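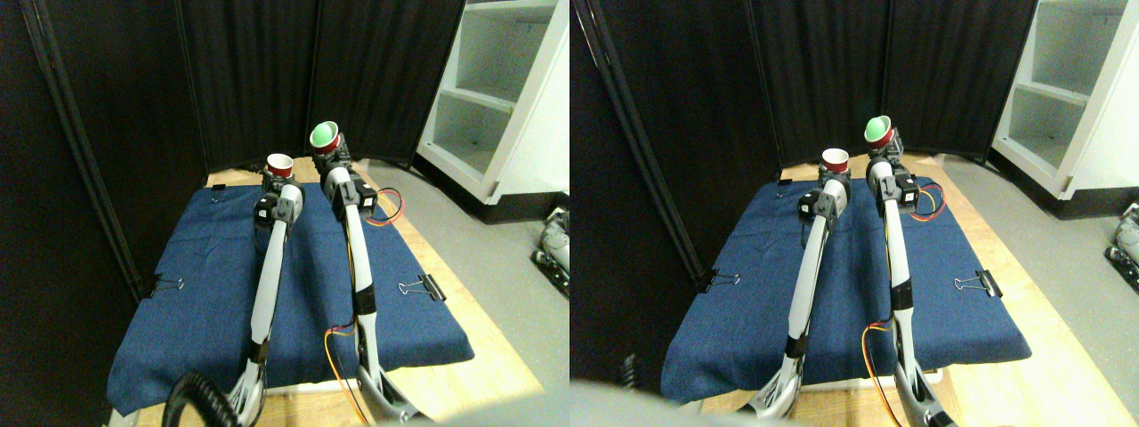

Blue cloth clipped at the sides, red cups above it

Home | Table & Linen | How-To | Contact

Keeping a Cloth Still on a Bare Tabletop

Lay the cloth flat and let it hang a little over the front edge. Smooth it from the middle out.

Put one binder clip on the left edge and one on the right. A smaller clip will do for a back corner. If the tabletop is too thick for the jaws, go up a size - don't force them.

Pull the cloth snug, then set out the cups. Check the clips after 30 minutes.

Related
Folding Screens for Small Rooms
Washing Denim Table Covers
14 Uses for Binder Clips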